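## Chapter 4
# Joining Materials: Glue, Heat and Patience

Most objects in a home are held together by something we do not see. A chair has its joints, a book has its spine, and a paper lantern has a thin line of paste along each rib. When the joint is good, we forget it. When it fails, we suddenly learn how much work it was doing.

In this chapter we study adhesives, that is, substances which hold two surfaces together. We begin with the question of why a glue sticks at all. After this we compare four families of glue that are common in school and at home: starch pastes, white glues, contact glues and hot-melt glues. Solvent cements for plastics are left for Chapter 11.

### 4.1 Why does a glue stick?

Put two pieces of dry wood together and press them hard. They will not stay. Even a surface that feels smooth to the finger is full of small hills and valleys, and the two pieces touch only at the tops of the hills. A glue must first be liquid, so that it can flow into the valleys – this is called *wetting* – and afterwards it must become solid, so that it can carry a load.

The two steps are equally important. Water wets clean glass very well, but it does not become solid at room temperature, and so it is a poor glue. Candle wax becomes solid quickly, but it is weak inside, and the joint breaks through the wax itself. 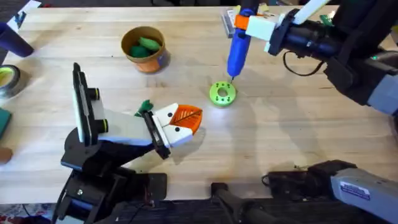

A hot-melt glue passes through both steps by a change of temperature only. Nothing has to evaporate and no second part has to be mixed in. The stick becomes soft, it flows, it loses its heat to the two surfaces and it is solid again. For this reason it is popular for felt, card and light wood, where a strong joint is less important than a fast one. The weakness is easy to guess: a joint which was made by heat can be undone by heat. A model left behind a sunny window in July may come apart.

### 4.2 A short case: the Pasar lanterns

Ulises Iturra, a maker of paper lanterns in the town of Troncoso, used for many years a paste of wheat flour and water. In damp weather his ribs came loose. He tried a white glue on one half of his stock and kept the paste for the other half, and he hung 100 lanterns under the roof of the Pasar market hall. After 19 days he took them down and examined every rib. We shall return to his results in Section 4.5, when we speak about moisture.

### Before you continue

Find three joined objects in your classroom. For each one, write down the two materials, and say if the joint is pulled, pushed or twisted when the object is in use. Keep your notes – you will need them for the exercise on page 11.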